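4.2 Looking after the wrist camera

We wiped the Sallis cell's wrist camera every Saturday, before anyone had made a mess (Jyoti Shakya kept the cloths, bless her), and then checked its aim with coloured drinking glasses of different sizes set out on the grey counter, as in Figure 3. If the fingertips had wandered from their usual spot at the bottom of the view, we loosened the bracket, nudged it back and ran all 17 poses over again.

Figure 3. Glasses and fingertips from the wrist camera.
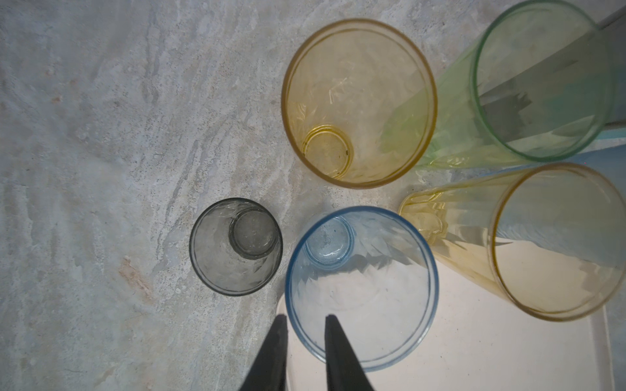
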